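Un coin entrée tout en lambris rose : la galerie

Le lambris vertical rose pêche et le sol gris marbré donnent le ton de ce petit coin entrée, aménagé dans notre local de Bălan. Le sujet du jour est le rangement des parapluies pliants, ceux qui finissent toujours par traîner près de la porte. Côté accessoires, on a gardé un petit tableau blanc à bord bleu, posé sur un chevalet en bois clair.
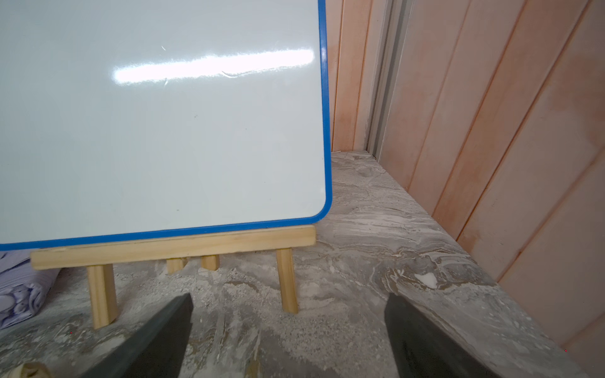

Le budget est resté modeste : 522 lei pour l'ensemble, bassine et chevalet compris. Les parapluies viennent de chez Vestora, le petit matériel de chez Drarska. Pour le reste, on a repris des choses déjà utilisées au printemps dans la série Pallbridge. Une bassine rose sert de bac provisoire et reste au sol, à portée de main, pendant le tri. 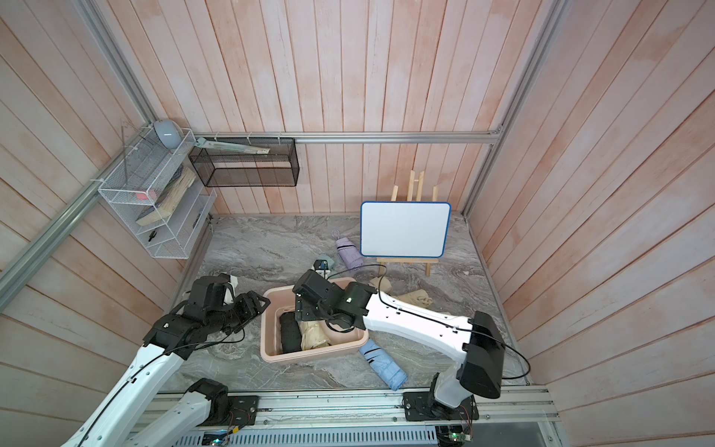
Galerie | Rédaction Petits Rangements | Mise en ligne : mai | 1 689 vues

Les couleurs sont toutes pâles, et c'est un choix. Un parapluie plié prend peu de place à condition d'être bien serré dans sa sangle. On commence par les coucher au sol pour vérifier les attaches, puis on les regroupe par teinte.

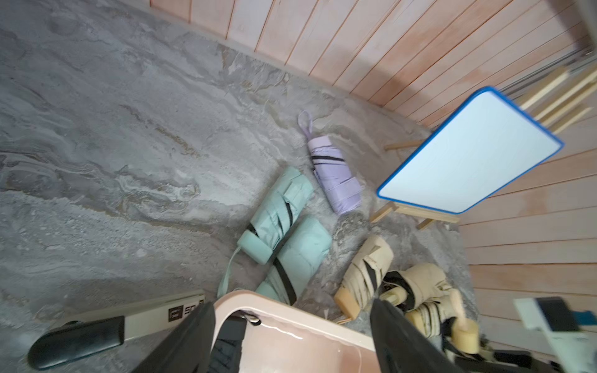
Lavande, vert menthe et crème : les parapluies pliés, sangles noires fermées.

Au mur, les rangements en treillis métallique se fixent sur les rails en aluminium. Le blanc compte 3 niveaux et tient avec de petits colliers de serrage blancs. Le noir est un simple panier rectangulaire, ouvert devant.

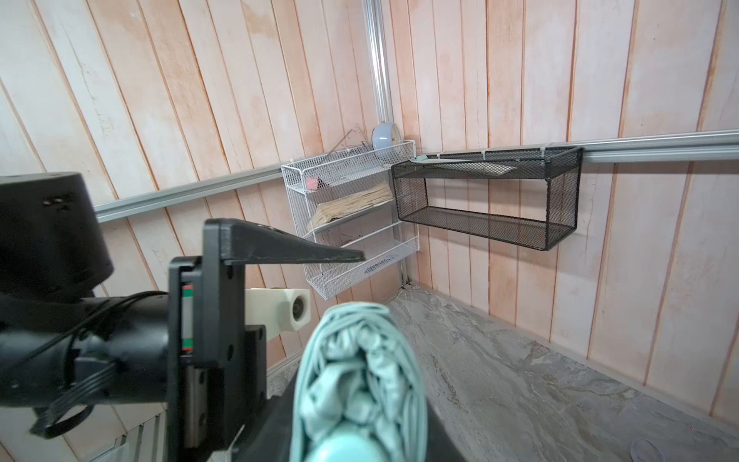 Parapluie bleu-vert clair à poignée menthe, étagère blanche dans l'angle et petit réveil rond posé dessus.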